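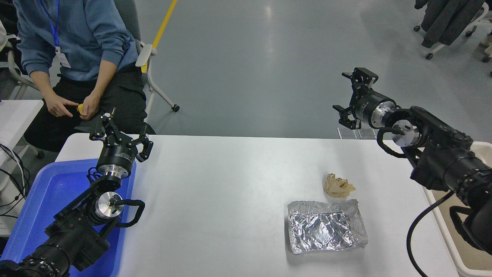 Trakis 양팔 분류 셀 설치·유지보수 자주 묻는 질문

홈 | 설비 안내 | 예약 | 자료실 | 문의
분류: 설비 지원 > 로봇 셀 > 유지보수

본 안내는 Warkthorpe 시험동에 설치된 Trakis 양팔 분류 셀의 사용 부서를 대상으로 합니다. 최종 개정일은 2022년 5월 12일이며, 지난 3월에 배포한 인쇄본은 더 이상 유효하지 않습니다.

셀의 기본 배치는 어떻게 되어 있습니까?

흰색 작업대를 사이에 두고 검은색 로봇 팔 두 대가 좌우에서 마주 보는 구조입니다. 왼쪽에는 파란색 플라스틱 용기, 오른쪽에는 베이지색 통을 둡니다. 점검용 물품은 종이컵, 구겨진 갈색 종이, 알루미늄 포일 트레이이며, 모두 두 용기 사이의 작업대 상판에 놓습니다. 용기를 다른 색상이나 다른 높이의 제품으로 교체하려면 사전에 설비지원실의 승인을 받아야 합니다.

전원을 켠 직후 바로 작업을 시작할 수 있습니까?

전원 투입 후 제어기가 대기 상태로 전환될 때까지 60초간 기다려 주십시오. 이어서 원점 복귀를 왼팔, 오른팔 순서로 실행합니다. 두 팔을 동시에 복귀시키는 기능은 현재 이 셀에서 사용이 제한되어 있습니다. 원점 복귀가 중간에 멈춘 경우에는 같은 명령을 반복하지 말고 화면의 오류 번호를 기록한 뒤 전원을 내려 주십시오.

종이컵을 집을 때 컵이 찌그러집니다. 어떻게 조정합니까?

그리퍼의 파지력 설정을 확인하십시오. 종이류 점검에는 1단계를 사용하며, 직전 사용자가 금속 부품용 설정을 남겨 둔 경우가 많습니다. 단계를 낮추어도 증상이 계속되면 손가락의 닫힘 위치를 다시 등록해야 합니다. 등록 절차는 다음과 같습니다.

1. 작업 프로그램을 정지하고 제어기를 수동 모드로 전환합니다.
2. 저속으로 해당 팔을 작업대 위쪽으로 옮기고 손가락을 완전히 엽니다. 오른쪽 그리퍼는 종이컵의 가장자리 부근을 잡도록 맞추며, 컵은 옆으로 기울여 잡아도 무방합니다. 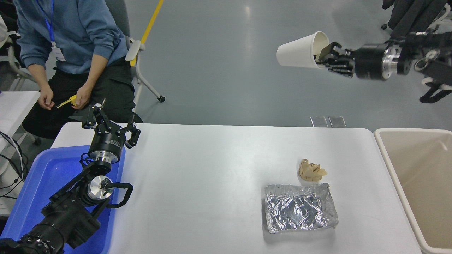
3. 컵의 형태가 유지되는 위치에서 손가락을 멈추고 현재 값을 저장합니다.
4. 컵을 내려놓은 뒤 동일한 동작을 4회 반복하여 저장값을 확인합니다.
5. 점검 일지에 변경 전 값과 변경 후 값을 함께 기재합니다.

손목부 케이블은 언제 점검해야 합니까?

주간 점검 항목에 포함되어 있습니다. 팔 바깥으로 둥글게 나와 있는 케이블은 관절이 회전할 때 당겨지지 않을 만큼 여유가 있어야 하며, 작업대 모서리나 용기 테두리에 걸려서는 안 됩니다. 피복이 눌리거나 갈라진 경우에는 절연 테이프로 임시 보수하지 마시고 교체를 신청하여 주십시오. 교체용 케이블은 Wornden 규격품만 사용합니다.

그리퍼 손가락의 청소 방법을 알려 주십시오.

전원을 차단한 상태에서 보풀이 없는 마른 천으로 닦습니다. 포일 조각이나 종이 가루가 링크 사이에 끼어 있으면 부드러운 솔로 제거하십시오. 압축 공기는 이물질을 관절 안쪽으로 밀어 넣을 수 있으므로 사용을 금합니다. 알코올은 손가락 끝의 접촉면에 한하여 소량 사용할 수 있습니다.
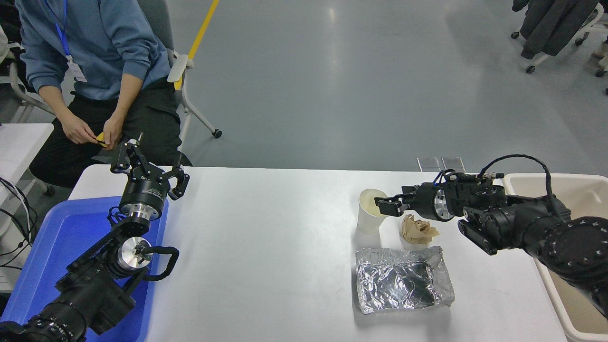 윤활 작업의 주기는 어떻게 됩니까?

누적 가동 1000시간 또는 6개월 중 먼저 도래하는 시점에 실시합니다. 누적 시간은 제어기의 정비 메뉴에서 조회할 수 있습니다. 윤활제는 Doležal 정비 키트에 포함된 제품을 사용하고, 개봉한 용기는 다음 작업까지 보관하지 않습니다.

비상정지 후에는 어떤 절차로 복구합니까?

정지 원인을 확인하고 제거한 다음 비상정지 버튼을 해제합니다. 그리퍼가 물품을 잡은 채 멈춘 경우에는 손으로 당겨 빼지 마시고, 수동 모드에서 손가락을 열어 회수하십시오. 이후 원점 복귀를 다시 실행하고, 저속으로 한 차례 시운전을 마친 뒤 통상 속도로 전환합니다.

사용 부서에서 직접 분해할 수 있는 범위는 어디까지입니까?

그리퍼 손가락의 탈부착까지 허용됩니다. 손목 플랜지, 관절 덮개 및 제어기 내부는 설비지원실에서만 분해할 수 있습니다. 덮개의 나사가 풀린 것을 발견한 때에는 임의로 조이지 마시고 가동을 중지한 후 신고하여 주십시오.

수리 신청 시 무엇을 제출해야 합니까?

설비 번호, 오류 번호, 발생 시각, 당시 실행 중이던 프로그램의 이름을 신청서에 기재하고 점검 일지 사본을 첨부하여 주십시오. 신청서 양식은 자료실에서 내려받을 수 있으며, 접수 결과는 신청 부서의 대표 전자우편으로 통지됩니다.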